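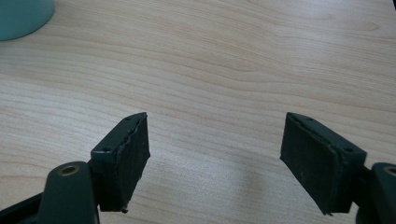
View from a hand-held gripper with its fingers open over a wooden tabletop.

Enholm is a method for teaching robot arms simple tabletop tasks from recordings made with a hand-held gripper. It was developed by Styliani Dimitriou and Iqra Warraich at the Gilani laboratory and first described in a technical report dated June 2026. The method is mainly known for its treatment of the approach phase, the part of a task before the fingers touch anything.

Background

In hand-held data collection, a person carries out a task with a gripper fitted with a camera, and the recording is later used to train a control policy for an arm. No arm is needed during collection, so recordings can be made in kitchens, offices and other ordinary rooms. The camera moves with the hand, and its view shows the fingers together with whatever lies in front of them.

A common step in preparing such recordings is trimming. Frames in which the gripper is open and holds nothing are often cut, on the grounds that they carry little information about the grasp. Dimitriou had used this practice in an earlier project, Hikar, and found that the trained arms did well when started close to an object but drifted when started farther away. Some stopped short over bare table.

Method

Enholm keeps the empty frames and gives each one a label, called the remaining path. The label is the distance the gripper still had to travel before first contact in that recording. It is worked out after the fact from the recorded motion, and no marking by hand is required.

The policy is trained to predict both the next movement and the remaining path. When the predicted distance is long, the arm is allowed larger steps. As it shrinks, the steps become smaller and the fingers are brought to the opening width used by the human operator. Frames with no target in view are kept as well — the authors treat these as examples of searching, and the policy learns from them which way people tend to turn the gripper.

Plain surfaces proved a difficulty. On a tabletop with a strong grain, early versions took the pattern of the wood as a cue to position and failed when the table was changed. The final version randomly shifts the color and contrast of the background during training, while the area covered by the fingers is left as recorded.

Results

The report used 300 recordings of 3 tasks: picking up a cup, moving a small box and placing a spoon on a tray. Each trained policy was tested in 30 trials per task on an arm built by Voltico. Policies trained with the empty frames reached the object more often than those trained on trimmed recordings, with the largest gain in trials that began far from the target. Once contact had been made, there was no clear difference between the two.

Limitations

The remaining path is defined only up to first contact, so tasks with several grasps must be split into separate recordings. Warraich has also noted that the label depends on the habits of the operator. In the original study all recordings came from 2 people, both right-handed, and the arm often approached from the right even when the left side was clear. A follow-up study with more operators was started in November.

See also

Imitation learning
Robot end effector
Visual servoing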